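**Pikport Housing Cooperative: Kitchen Cabinet Replacement, Resident FAQ**

**Which homes are included?**
The program covers the 72 homes in the Tondley buildings. Homes with kitchens replaced under an earlier contract are not included.

**When will work begin?**
Work begins in September. Each household will receive written notice of its start date. Installers may enter between 8:00 a.m. and 4:30 p.m.

**May I choose the door style?**
Yes. Residents may select a flat door or a raised-panel door. The selection form must be returned to the office before measurements are taken. Homes without a form on file will receive flat doors.

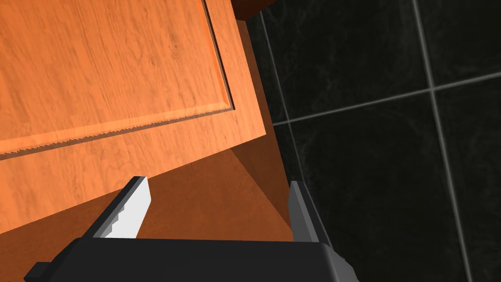
Flaltuline Stöcker
Resident Services Coordinator

**Is there a charge?**
Standard doors and hardware are provided at no cost. Residents who request soft-close hinges will be billed $43, payable in 2 installments.

**What must I do before the installers arrive?**
Empty all wall and base cabinets and clear the countertops. Pets should be kept in another room. Boxes may be collected from the office.

**Can I keep my old cabinets?**
No. All removed cabinets remain the property of the cooperative.

**How should the new doors be cleaned?**
Use a soft cloth and mild soap, then dry the surface. Bleach and abrasive pads may damage the finish, and such damage is not covered by the warranty.

**Whom do I contact about a defect?**
Submit a repair request at the office or call extension 242. Please include your unit number and state which cabinet is affected.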